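Broltwood Chores
Data card and README
Last edited 7 March 2022

Broltwood is a set of first-person recordings of people doing chores with hand-held grippers. It was put together by Friederike Sauerland and Reinhold Kettler, with labels by Mareike Wendt, to help with a question we get at every family dinner: can the robot clean the house yet?

No. It can wipe a table that it has met before.

What's in it

1,294 episodes, 46 chores, 4 rooms. Each episode is one try at one chore, with head video, a view from each gripper, gripper opening, and a text label. Failed tries are kept and marked as failed. Please don't filter them out on day one and then write to us that the policy has no idea what to do when it drops the sponge.

Chores fall into two folders:

surfaces/ – wiping, dusting, clearing off
objects/ – picking up, putting away, opening and closing drawers

There was going to be a laundry folder. We would like to keep talking about something else.

Why people and not robots

A person with two grippers for hands is slower than a person and much faster than our robot. You also get the small habits that never make it into a task script, such as holding a thing steady with one side while the other side does the work. Wiebke Wiegand wiped furniture this way for most of January and now has strong opinions about table legs.

How it was collected 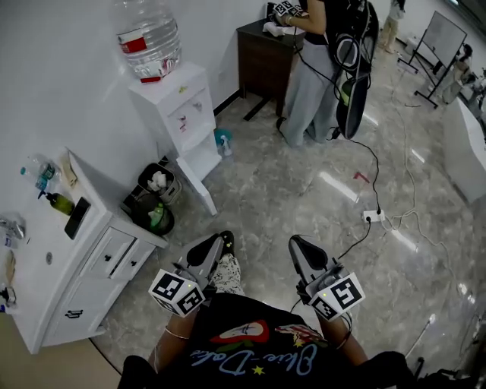

Collectors picked a chore from the list, did it at their own pace, and said "done" out loud when they thought it was done. Their idea of done varies. Mareike's labels use a stricter one, so the spoken mark and the success field will sometimes disagree. Trust the field.

Rooms were left as lived in. Cables on the floor, other people walking through and half-full bottles are part of the data.

Known problems

- Gripper tracking drops out when a hand goes deep into a drawer. See tracking_ok in the metadata.
- Clocks on the two grippers drift apart in long episodes. Run align.py first.
- "Clean" is judged by eye, and the eye belonged to someone who wanted lunch.

Baseline

Our own policy, Koo, does fine on wiping flat tops and poorly on anything with a handle. It will shut a drawer with great confidence, including on the cloth.

Questions and bug reports go to Reinhold. Offers of laundry data go to Friederike.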